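Tellinham Law Office Handbook
Section 4: Opening a new client matter in Kahraman

Use this section when a person has agreed to hire the firm and the attorney has approved the file. For calls that have not reached that stage, see Section 3. Revised December 2023.

Before you start

Have the signed fee agreement, the intake sheet and a copy of the client's photo ID on your desk. You will need a Kahraman login with intake rights. Paralegals and front desk staff at both the Okau and Jalterport offices have these by default.

4.1 Run the conflict check

1. From the main menu, choose Parties, then Conflict Search.
2. Type the client's last name and press Enter. Repeat for the opposing party, any spouse and any business named on the intake sheet.
3. Check former names and common misspellings.
4. Print the results page, even if it is blank, and initial it.

Caution: Do not open the matter if any result is marked Adverse. Take the printout to the responsible attorney and wait for a written answer. 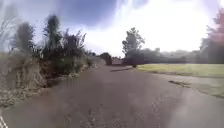 Wekesa Mushi adds that the search skips closed files unless the Include Closed box is ticked, and that the box clears itself every time you log out. Tick it before the first name.

4.2 Create the matter

1. Choose Matters, then New.
2. Pick the practice area. Family matters use code 107 and criminal matters use code 121. Civil litigation is 319.
3. Enter the client's name as it appears on the ID.
4. Enter the responsible attorney and the assigned paralegal.
5. Click Save. The matter number shows at the top left. Write it on the intake sheet and on the folder tab.

Note: If you choose the wrong code, do not delete the matter. Ask the office manager to change it, so the number stays in sequence.

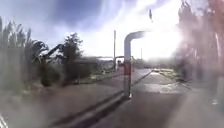
Paved path with barrier post

4.3 Enter deadlines

1. Open the Dates tab.
2. Enter each court date from the papers the client brought in, with the courtroom and time.
3. Enter the filing deadline given to you by the attorney. Do not work it out yourself.
4. Set reminders for the attorney and the paralegal. Reminders can be set up to 90 days ahead.
5. Have a second person read the dates back to you from the papers.

Caution: Dates typed in the Notes field do not create reminders.
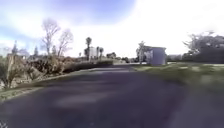
For criminal files, Mwangi Ogola would rather see the arraignment date go in first, before the matter is even assigned a paralegal. The Dates tab will accept it as soon as the matter has been saved once.

4.4 Scan and attach documents

1. Scan the fee agreement, ID and conflict printout as three separate files.
2. Name each file with the matter number, then a short title.
3. Attach them under Documents, Intake.
4. Return original papers to the client unless the attorney has asked to keep them.

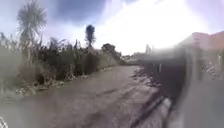 Photographs that clients bring in for injury or property claims are attached under Documents, Evidence, and never under Intake. Keep the original file and do not crop or brighten it. In the Description field, write only what can be seen, in plain words. "Gravel path, fence shadows on right, tall grasses on left" is enough. Leave out who was at fault and how anyone got hurt. Where the client knows the date and place, enter them in their own fields and mark them Per Client.

4.5 Send the welcome letter

1. Choose Letters, then New Client.
2. Check the mailing address against the intake sheet.
3. Print two copies. Mail one and file the other.

If the letter comes back undelivered, call the client the same day and record the call under Notes.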